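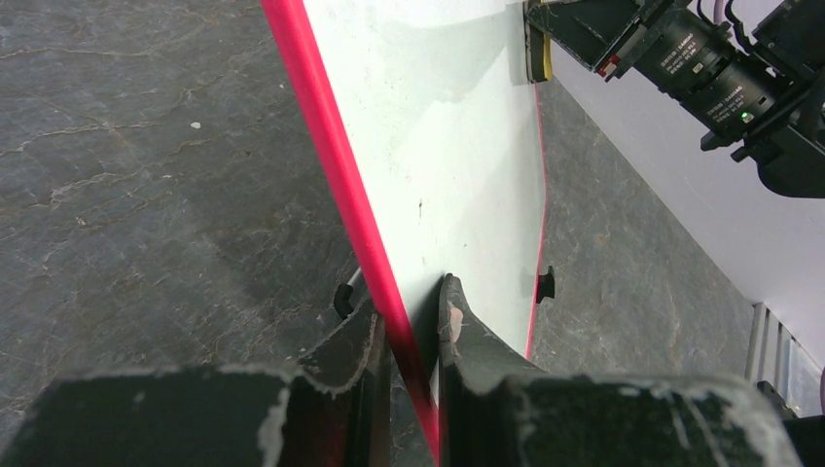 Hi Fasil,

Second report on the two-arm bench, a little later in December than I promised (sorry, the shop heating was out and I can't wire with gloves on). Short version: both arms are bolted down, both move, and I've started on handling a whiteboard with the pair of them. I picked it as the first proper job because it's wide, shiny and awkward to hold, a lot like the flat panels Shiferaw wants us to try in the spring.

The fingers are still the old black ones. They're scuffed pretty badly along the edges now, and I'd like to print a new set with softer faces before I do many more runs. The two small clips on the board give an arm something else to grab, but I keep going back and forth on whether that's cheating!

Cabling took way longer than I planned – 11 evenings, if you want the ugly number. I left the purple cables in big loops so the wrists can turn freely. They look silly and I'm not touching them.

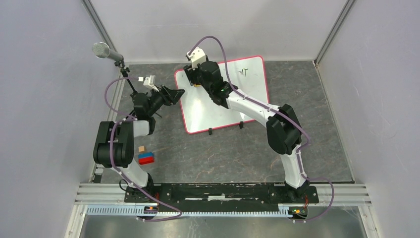 *One arm over the board and the other at its left border, with the three small blocks for the next task beside the left one.*

Money: we've used about 3,000 of the grant so far, mostly on the rails and the enclosure. Drilteck still owes us a refund for the motor mounts I sent back, and I'll chase them again. Nothing else big is coming up, apart from the finger material.

Still open:

- glare off the board, which bothers me more than it bothers Ostasine (our control software, for whoever reads this after you)
- tidying the electronics under the bases
- a cover for the front, so people at Rarkuvthorpe stop leaning on the beam

Next up is the block sorting, then back to the board with new fingers. Could you let me know if the remaining 4 payments can go out on the same schedule? Come by any evening after six, I'm usually at the bench and the coffee is decent now.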